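About Wemside

Wemside builds and services hand-held grippers and the software that turns what they record into motion for robot arms. Nele Dreßler and Malte Reinholz started the company to work on one narrow subject: cloth. Most of our work is in clothing, bedding and towels, handled in ordinary homes.

What we do

We supply two-finger grippers to teams who need records of household handling, and we run our own sessions. An operator holds the tool, does the job at a normal pace, and the tool logs finger opening, grip force and its own position. The arm group, led by Detlef Nolte, replays those logs on fixed arms in our workshop.

Sessions take place in lived-in rooms. Beds are our most common work surface. A bed is soft, it gives under the tool, and a printed cover makes it harder for software to find the edge of a garment. A shirt laid flat with the collar away from the operator is the standard starting position for folding.

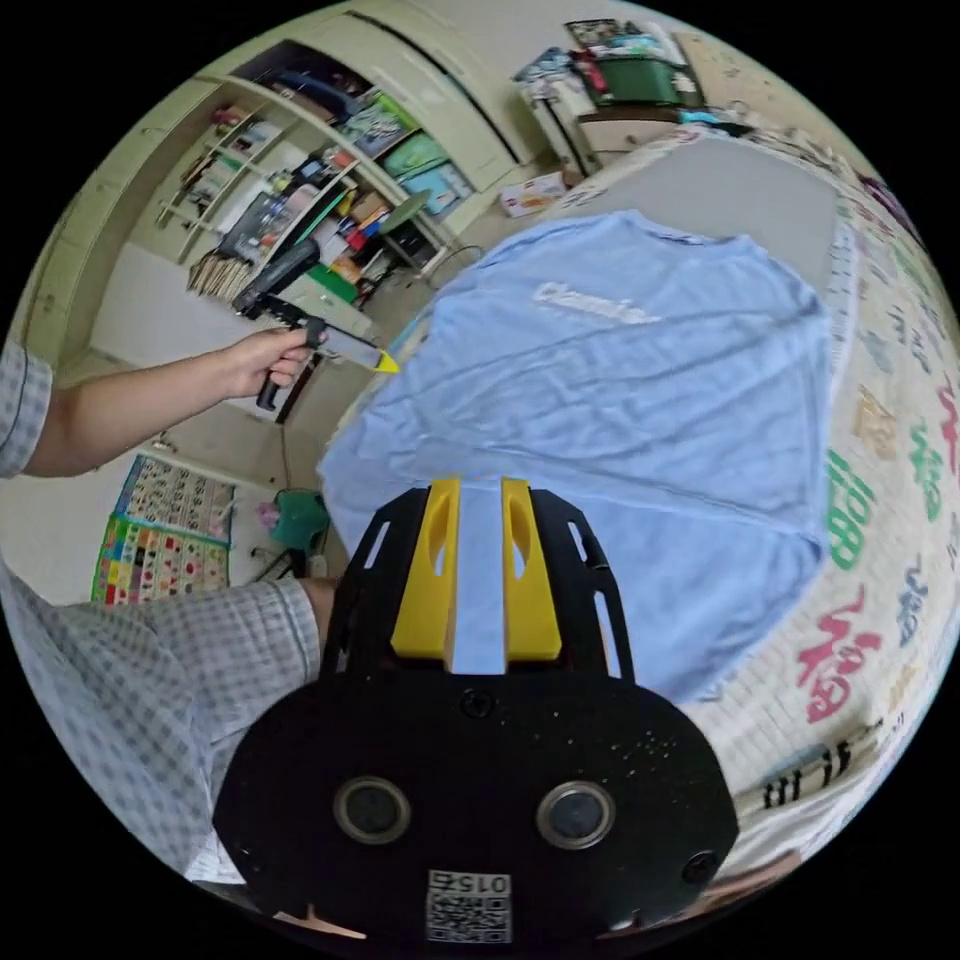 The Rarside fault

People who come to this page have often heard of us through the Rarside fault, so it is set out in full.

Rarside was our second gripper controller. On 8 July 2018, during a replay run in the workshop, an arm closed on a sleeve, lifted it and did not release at the end of the move. The arm kept travelling to its next position with the garment still held. The cloth wound around the wrist joint and pulled a clamp off the bench. Malte Haberkorn was standing inside the marked line to reset the work surface. The clamp hit his forearm. He had bruising and no fracture.

The emergency stop worked as designed, but it cut power to the arm only. The fingers were on a separate supply and stayed closed. It took 2 people to free the fabric by hand.

Cause

The controller judged release by motor current. Low current was read as open fingers. With thin knit fabric the current also dropped when the fingers were fully closed, as there was so little material between the pads. The controller reported "open" and allowed the next move. We had tested release on towels and denim. We had not tested it on light T-shirt cloth, and we should have.

A review of older logs found 58 replay runs with the same false reading. In most of them the cloth slipped out by itself and the operator did not report anything. The warning was in our own data and was not looked at.

What changed

Replay work stopped until November. Finger opening is now measured directly at the fingers, and motor current is used only as a cross-check. If the two disagree, the arm holds position.

The stop circuit covers both supplies. On a stop, the fingers open under spring force.

Resetting the work surface is done with the arm locked out. Software pause does not count as lockout.

Every controller release is tested on cuffs, hems and collars in light, medium and heavy fabric. Cuffs get the most time – a lifted cuff carries the hanging weight of the garment at one small point, and this is where the old controller failed.
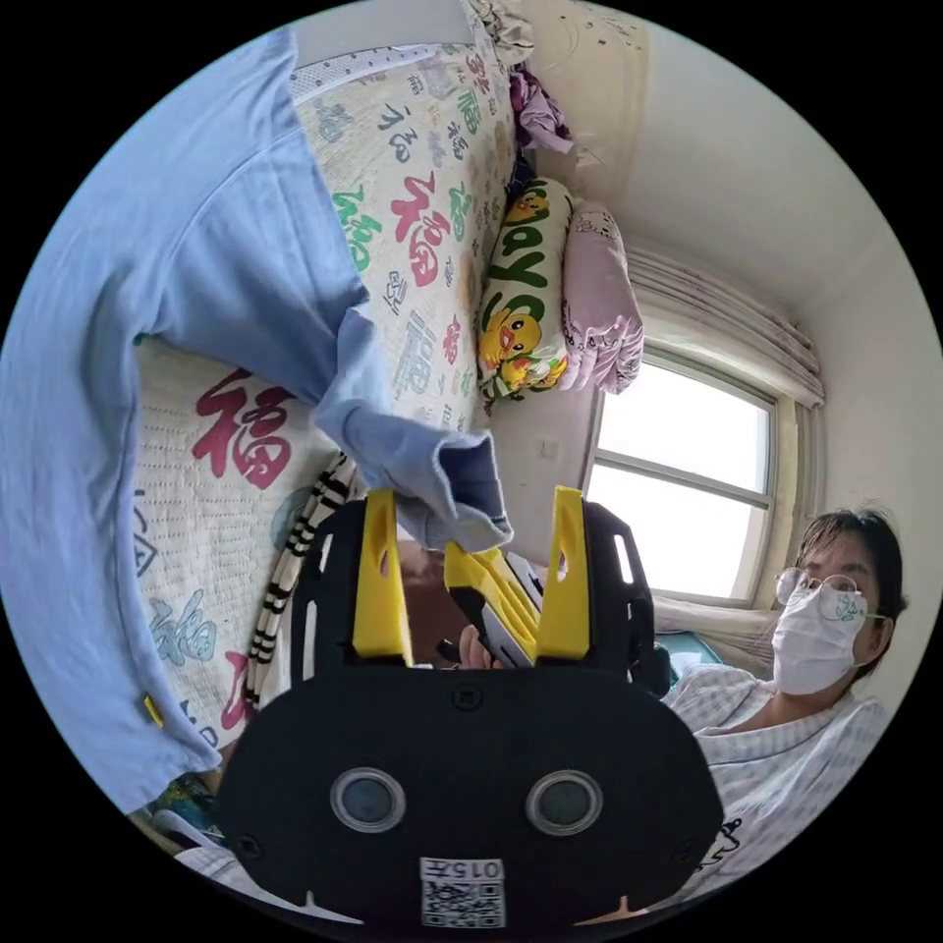

Cuff lift with the two-finger gripper. Folded fabric hangs down toward the gripper.

Hand-held sessions were never affected in the same way, as a person has hold of the tool throughout. They follow the same reporting rule all the same. A missed release is written up within 24 hours, even if the operator has already cleared it.

Fault reports

Nele Schwerdtfeger is responsible for safety and reads all fault reports, including those from customers. She can stop any session or replay run without asking the founders. Units with a Rarside controller should not be connected to a powered arm. Return them to us and we will fit the Kunura controller at no charge. If you bought your unit second-hand, the same offer applies – send the serial number with a short note of how it has been used.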